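# Cable Management Under a Covered Work Table

Project report, workplace layout course, spring term

## 1. Background

The department's shared workroom in the Grandbridge building has several tables that were set up in a hurry and then kept in use. Power and signal cables were routed wherever they fit. The tables were later covered with gray-blue woven cloth to protect the tops, and the cloth also hides much of what is below. Cleaning staff stopped mopping under the tables because of the cords, and two groups reported that a plug had been pulled out by a foot during work.

Our group took one table as a test case. The task was to record how the cables lie now, compare ways to hold them off the floor, and recommend one that can be applied to the other tables without drilling into the tops. The project ran from February to the end of the term.

## 2. Condition at the start

We first tried to draw the cable routes on paper from a standing position. This did not work well. The cloth and the table edge block the view, and the drawings made by different group members did not agree. We then worked from low viewpoints.

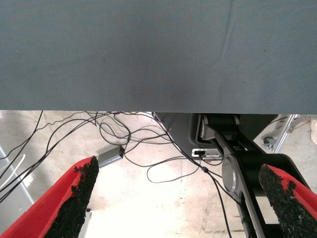
*Figure 1. Black cables on the concrete floor below the table covering, with a small gray metal box.*

The cables are thin and mostly black, so a single one is hard to follow through a crossing. They lie in loops on a pale, stained concrete floor. A cable plugs into one end of the gray box. We treated the box as a power adapter for planning purposes, and it is listed that way in the tables kept with the project folder.

Three problems were written down at this stage:

- Slack is not stored anywhere. The extra length of each cable ends up on the floor.
- The box has no fixed position, so its cables can be pulled when it is moved.
- Routes cross each other, and removing one cable means moving others.

## 3. Requirements

The requirements were agreed with the workroom staff before any materials were bought.

1. No part of a cable may rest on the floor except where it has to reach a floor outlet.
2. No screws or holes in the tabletop.
3. The cloth must lie flat and come off for washing without the cables being unplugged.
4. Any one cable can be removed in less than 7 minutes by one person.
5. Total material cost per table stays below 49 dollars.
6. Moving equipment at the table keeps its full range of motion with no cable under tension.

Requirement 6 ruled out tying everything into a single bundle. A cable that serves a moving part needs a free loop of known length, and that loop has to be kept separate from the fixed runs.

## 4. Options compared

**Option A: adhesive clips.** Clips from Lacson were stuck to the underside of a spare tabletop at even spacing. They are cheap and quick to place. On a clean surface they held. On woven cloth the adhesive did not bond, and the cloth would have to be cut or folded back at each clip. This conflicts with requirement 3.

**Option B: clamp-on tray.** The Trilano tray is a wire basket that clamps to the rear edge of the table. It holds up to 102 ounces according to our own loading test, which we stopped when the clamp began to turn. The clamp goes over the cloth, so the cloth has to be released before washing. The cables stay in the tray while this is done if the table is supported by one spare clamp in the middle.

**Option C: freestanding rail.** A rail on two short feet was built from scrap tubing. It does not touch the table at all. It met requirements 2 and 3 without any extra steps but took up floor area, and the feet were in the way of the mop.

## 5. Cable survey

Before choosing, we measured all cable lengths at the table. The total was 309 feet, well above what the group had estimated from the paper drawings. Most of the extra length was in cables that had been bought in one standard size for every use.
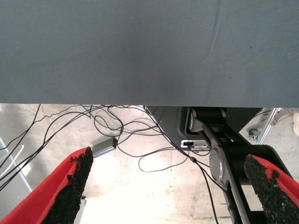 The survey method was to label both ends of a cable, trace it by hand, and write down each point where it crossed another. Tracing started at the power side in every case. The order matters, as a cable that is lifted too early changes the position of the ones above it. The wide loop that hangs in the center and passes over the robot arm on the right was entered as a separate line in the survey sheet. Cables running toward the left were grouped together, as they can share one path along the table edge. The gray box sits at an angle near these runs, so the tray position was chosen to let the box lie inside it with its connections facing the same side.

Labels were printed on the Itis label maker from the student shop. The text was too small at the default setting and was reprinted at the next size up.

## 6. Recommendation

Option B is recommended, with two changes. The tray should be mounted with three clamps in place of two, so that one can be opened at a time when the cloth is taken off. Cables to moving equipment should leave the tray through a soft hook-and-loop strap that marks the start of the free loop. The strap must not be tightened around the connector.

Cables longer than their route by more than the depth of the tray should be replaced with shorter ones when they wear out. Replacing them all now would break the cost limit.

## 7. Limits of the work

The tray was load tested on the spare tabletop, and the full set of cables was not moved into it during the term. The removal time in requirement 4 was tested with a mock-up of nine cables. No test was made with the cloth damp from cleaning, when the clamps may slip more easily. The next group should start with that test and should check the strap positions again with the equipment at full reach.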